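# Do away goals in a two-leg cup tie still count if our league never updated the rulebook?

**Kekeli Agbenyega**

Sunday league, over-35s, the Wustari Cup semifinal. We lost the first leg 3–2 at Mosutley and play them at home on Wednesday under the lights. Our rulebook was last revised when half the squad still had knees, and it says ties level on aggregate "shall be settled in the customary manner." No further detail. The customary manner of what, I couldn't tell you.

Their manager says away goals are dead and it goes straight to penalties. Our manager says away goals are alive and well, mainly because we scored two of them. The league secretary hasn't answered an email since November. If we win 1–0, are we through or are we standing on the halfway line watching our center back take a penalty? He has taken one before. It cleared the fence, the parking lot and a Bretel delivery van.

## Replies

**Marites Talavera**

I ran fixtures for a league a lot like yours for 7 seasons, so I've had this argument in parking lots, by text, and once at a christening.

The big European competitions did drop away goals a few years back, but that has no bearing on you. A local league runs on its own competition rules, and where those are vague, it's the league's call. Vague is what you've got. "Customary" would normally mean whatever the league did the last time a tie finished level, so the job is to find that tie. Ask the older clubs. Evangelista have been in the cup forever and they keep every match report, including the ones they should burn.

What I'd do before Wednesday:

- Email the secretary again, copy in Mosutley, and ask one thing only: what happens if it's level on aggregate after 90 minutes of the second leg? Don't argue your case in the same email. You'll want to. Save it.
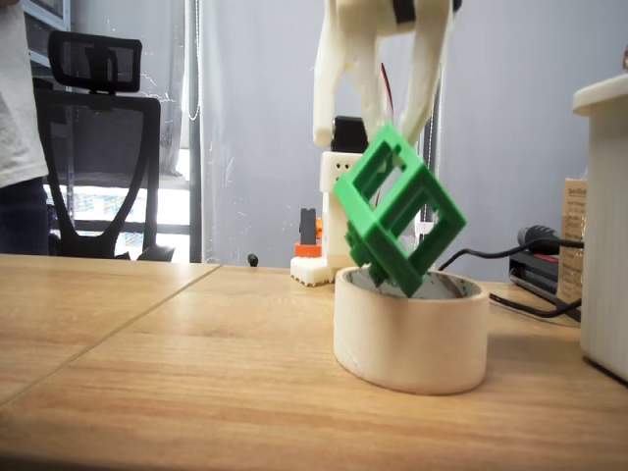 - If there's still no reply, get both managers to agree on a method in writing before kickoff. A text message is fine. It needs to say whether away goals count, whether there's extra time, and whether extra time is 15 minutes each way or something shorter on account of the average age.
- Show the agreement to the referee before the coin toss. Referees are very relaxed about odd rules they hear at 7 p.m. and much less relaxed about odd rules they hear at 9.
- Check when the lights go off. We had a semifinal that reached its third penalty in total darkness and had to be replayed.

Get the wording clear on extra time too. Some leagues counted away goals in extra time and some didn't, and that one is worse than the argument you're having now.

**Benjie Javier**

penalties. its always penalties. just win 2-0 and you dont have to worry about it

**Divina Dimaculangan**

Marites has it right, with one thing to add. If you play the match without agreeing on anything and then protest afterward, expect it to drag. Our club did that over an ineligible substitute and paid a $40 protest fee, which we didn't get back. We also didn't get the result back. The other lot had already lost the final by the time the hearing came around, so we were fighting for the right to have been beaten by somebody else.

Also, in our league the default when the rules are silent is extra time and then penalties, and I'd guess yours leans that way. I would have your center back practice. Somewhere with a tall fence.

**Kekeli Agbenyega**

Thanks, all. Email sent, Mosutley copied in, case not argued (it was hard). Their manager has replied "see you Wednesday" with a thumbs up, so I'm going to ask him again what he thinks he agreed to. Evangelista's guy is looking through his folders tonight.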